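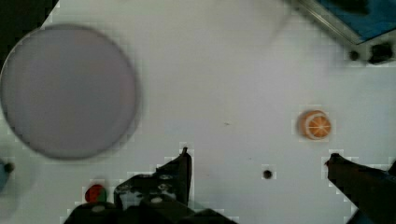
By Nithin Rai | July 2025 | Skirville

Jarmila Šťastný has read plenty of gripper brochures and does not think much of them. She tests grippers for Říha, a small shop that helps food packers decide what to buy, and this summer she has been comparing two sets of fingers on the same arm. One is the stock pair. The other comes from Drurkano, which says its fingers grasp 89 percent of household items on the first try.

"Which items?" she said when I brought up the number. "Whose house? I asked them for the list and they sent me a video."

So she made her own list, mostly play food and kitchen things, and ran it. By the time we spoke she had logged 2,524 grasps. She would not give me a score for either pair.

"You'd print it, and then it would be in somebody's slide deck by August," she said. "The small fruit is fine with both. Everybody does well on small fruit, and that's why it's always in the demos. Give me a bottle on its side, or a plate. A plate lying flat on a table is a miserable thing to pick up with two fingers."

I asked whether the new fingers were at least better than the old ones. She took a while to answer.

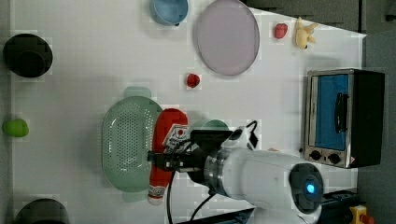 "Better at some things," she said. "They slip less on smooth plastic. They're also wider, so they bump whatever is next to the thing you want. If your table is crowded you've traded one problem for another, and you've paid for the trade."

She is no kinder about cameras. A wrist camera gets close to the object, she said, but the fingers take up part of the view, and a vendor's sample footage rarely dwells on that. She has tried 4 mounting angles and likes none of them. Skeviver, the control software she runs, lets her replay a failed grasp step by step. She called that "the only feature I'd fight for."

I put it to her that she might just be hard to please. Drurkano's fingers do have happy buyers, after all.

"Sure. They bought them to pick up one box, all day, same box," she said. "Good for them. I'd buy them for that too."

She plans to rerun the whole list with the finger pads swapped, and she wants to add wet items. Drurkano has offered to send an engineer to help with the setup. She told them they could come and watch.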